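I went to the Fikinard open studios on August 12, 2023 expecting a sales pitch, and for the first hour I got one. The flyer promised "a new home for fiber artists." The parking lot had a lot of cars and very few quilts.
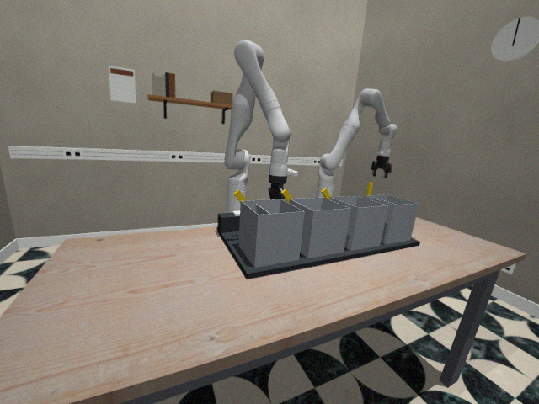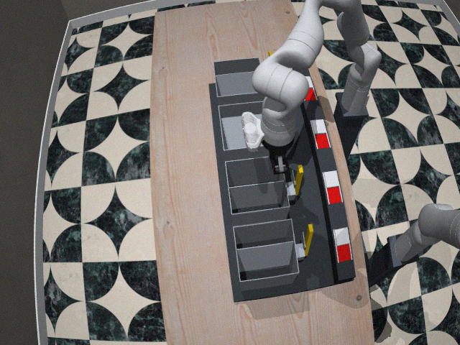
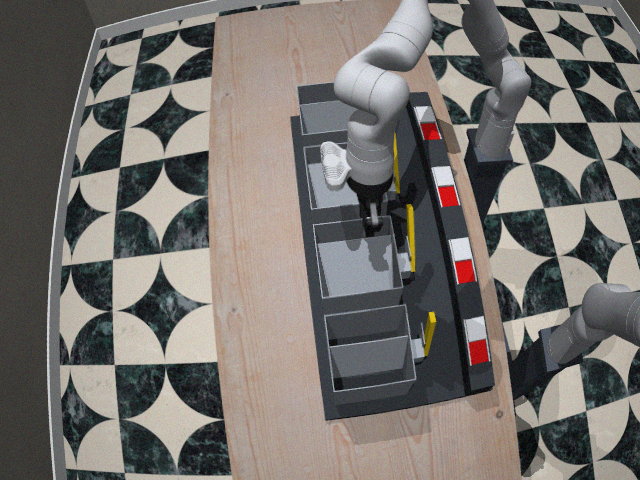
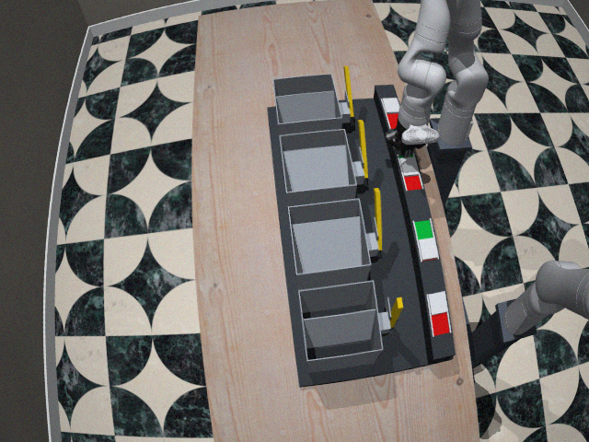 Ľubica Rusnák gave the dye talk. She claims her Okel reds hold up after 200 washes. I asked to see a washed piece and she had two, both small. They looked fine – I would still test my own.

Upstairs, Kvido Hubáček showed wall pieces at prices I won't repeat. The stitching was uneven and the artist statement ran to five pages.

Abrehet Gidey's room was the one I went back to. Plain indigo, hand pieced, no statement. She starts teaching there in January. The class fee isn't set yet, and I'd want to know it before I signed anything.

Lunch was extra.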